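Operators for kitchen robots, training group at Sernus
Posted May 5, 2024

Sernus is looking for people who want to learn to guide two-armed robots in kitchen work. We have 6 open places in the training group, and previous experience with robots is not required. If you have worked in a canteen, a hotel kitchen or a catering company, we are especially interested to hear from you.

First some words about who we are. Sernus prepares meals for offices and care homes. In our main kitchen at Pladach there are 289 employees, and many of them have been with us for a long time. Last year we started to move part of the preparation and the putting away of dishes to robots. The software is called Astard and is developed together with our partner company Sung. The robots do not learn this work by themselves. A person must show them the movements many times, and this person is the operator.

What the operator does

You sit at a station with a screen and two hand controllers, and you lead the left and the right arm of the robot. In the first weeks everything happens in simulation. You practice small tasks on a kitchen counter: to take a cup and hold it without dropping it, to open a drawer by its handle, to move food away from an appliance before you work near it. Each attempt is recorded, and after it you mark if it was good enough to be used for teaching. A bad attempt is not a problem, but a bad attempt marked as good makes trouble for everybody later. 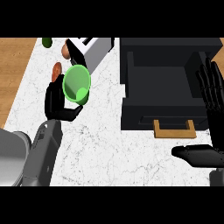

The most difficult part for new operators is usually to use both hands at the same time. One hand has to keep what it holds while the other one goes to do something different, and on the screen it is not easy to judge the depth. People from kitchens often learn this quickly, because they already know how to plan the next movement. After the simulation period you will go to the real robots in the kitchen, always with an experienced operator next to you.

What changes for the people in our kitchen

We get this question in every interview, so we prefer to answer it here. Some tasks on the late shift will be done by robots, and there will be fewer positions for only washing and sorting. We have agreed with the staff that nobody in these positions will be dismissed during the project. They can apply for this training group before external candidates, and 2 of the places are kept for them. The work of an operator is less heavy for the back, but it is more tiring for the eyes and the concentration. Some colleagues tried it and went back to the kitchen, and this is also fine with us.

What we ask from you

You can work sitting for longer periods and stay patient with a task that repeats.
You see well at screen distance, with or without glasses.
You can write short notes in English about what went wrong in an attempt.
You are available for the full training, which is nearly 40 working days.

What we offer

The training is paid from the first day at the full operator rate. You have a break from the station after every hour, and this time is counted as work. Meals are free during your shift. After the training you receive a permanent contract, if both sides agree.

How to apply

Please send a short letter and a list of your previous jobs through the form on this page. A photo is not needed. Tell us which shifts you can take — early, late or both. We invite all suitable candidates to a trial session at Pladach, where you can sit at the station and try the controllers before you decide. The group starts when all places are filled. Employees of Sernus should apply through their shift leader and not through the form.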